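Laundry cell at Kirnby: questions we get often
Last changed 30 Aug 2023

Who looks after the cell?
Elīna Mets does the mechanical part and Pichit Khamphan does the cables and the software. If you are not sure, write to both.

How often must the fingertips be cleaned?
After every 30 garments. Wipe the inner faces with a dry cloth and look for lint near the screw heads. Please do not use alcohol, it makes the black surface sticky after some weeks.
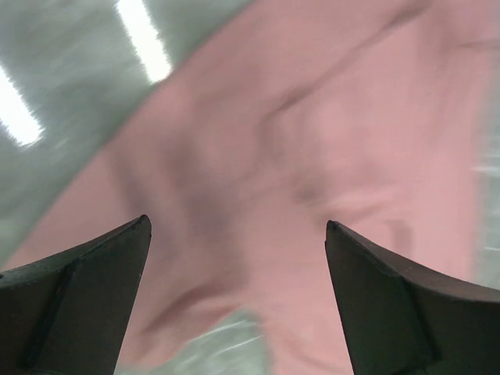

If the fingers still let the cloth slip after cleaning, check the closing force in the settings page. We keep it at 38 for T-shirts and at 80 for towels. A higher value does not help with thin cloth and the servos become warm.

How should the cables of the arms be placed?
Leave a loose loop at each elbow, so that the arm can stretch fully and the cable is never tight. Move both arms by hand to their farthest point with the power off, and watch the plug at the base.

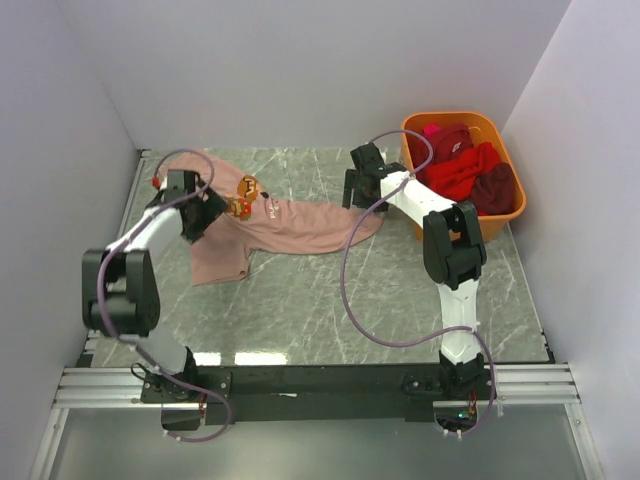
The plug is the part which fails first. In June we changed nearly 8 of them, all from the same bag. The new ones come from Prins and they hold better. After a change, run the homing program one time with no cloth on the floor panel.

What do I do when one arm stops in the middle of a fold?
Press pause first, then open the fingers from the screen. Do not pull the garment out by force. If the arm does not answer, switch off the power and support the upper link with your hand, as it will fall slowly.

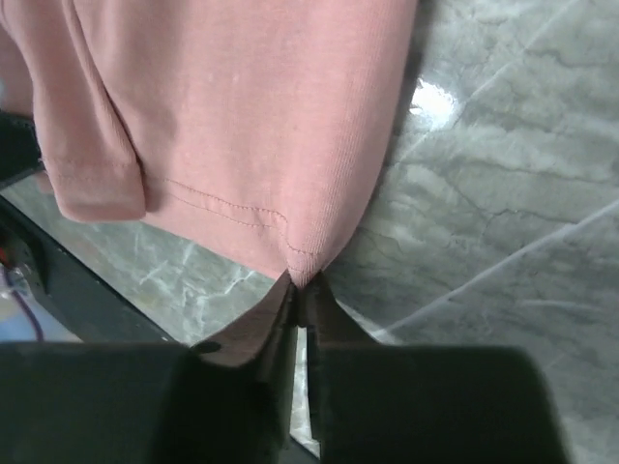
Where can I get spare fingers?
They are printed at our workshop in Irninham, and you can order them as left and right pairs. Delivery to Buren takes a few days longer. Always change both fingers together and calibrate the gripper again before you start.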